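Keeping a desktop going past its best years

I have used the same desktop at home for a long time, and in March it started shutting itself off. There was no warning and no message. I would be typing a letter and the screen would go black. I put up with it for longer than I should have, mostly by saving my work every few minutes.

My first thought was to buy a new one. I looked at a Zitance that would have done everything I need, and it was $569 before tax. I write, I keep the accounts for my mother's apartment, and I sort family photos. For that I did not want to spend $569 if I could help it. 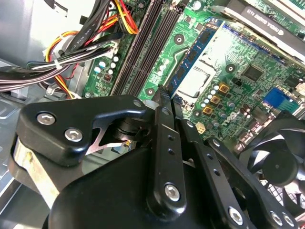 So I made a list of when the shutdowns happened. I kept it on paper next to the keyboard, with the time and what I was doing. After a couple of weeks it was clear that most of them came in the late afternoon, when the sun is on that side of the room, and nearly always when I had a lot of photos open. My friend Kamol Jitpraphai read the list and told me to clean the dust out before I did anything else.

He was right about the dust. The front intake was packed solid, and there was a gray mat of it on the filter under the power supply. I took the tower out to the balcony, unplugged, and went at it with a soft brush and a can of air. I held the fan blades still with a finger while I did it, as Kamol had told me to. The whole job took an evening. After that the machine was a lot quieter – I had forgotten it could be quiet – and the afternoon shutdowns stopped.

It was still slow. I started with the things that cost nothing. I went through the programs that open at startup and turned off all but 4 of them. I removed two photo programs I had tried once and never opened again. I moved the old photos to an outside drive, which gave me back a good part of the main one.
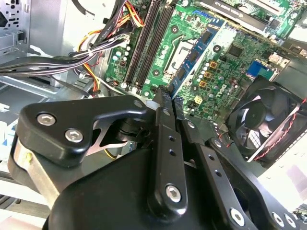 Zirine Hardware Evenings – Home Computing Group

Some of you will have heard part of this already at one of our evenings, so I will keep the rest short.

The next step was to replace the old spinning drive with a solid state one. I had put this off for years out of fear of losing something. What I did in the end was make two full copies of my files, on two different drives, and open a handful of files from each to be sure they worked. Then I left one of the copies at Nantana Nakpan's house. I would tell anyone to do that much even if they never open the case.

The new drive was a Metard and it cost a little under $100. Copying everything across ran overnight. The following morning the computer started up before I had sat down properly, where it used to give me time to make coffee.

I had one setback. The printer stopped working after the move, and I spent most of a Saturday-length afternoon on it. I reinstalled the driver twice and changed the cable. Mayu Kobori finally asked whether the computer had set up a second copy of the printer under the same name, and it had. I deleted the wrong one and it printed.

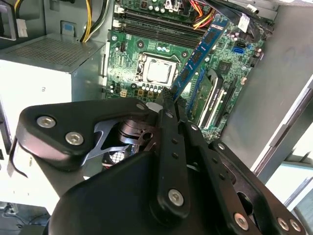
I have a few habits now that I did not have before. I brush out the filter at the start of each season. I restart the machine once a week instead of leaving it on for a month. I keep the receipts, the warranty papers and my notes in one envelope taped inside the desk drawer, with the dates written on the front.

I don't know how long it will last. The power supply is as old as the rest of it, and if that goes I will have to do the sums again. For now I would guess I have another couple of years. The $569 is still in the bank, less what I paid for the drive.

My mother's computer is next. She says it is fine, but it takes 5 minutes to open her mail and the fan runs the whole time. I have asked her to start a list.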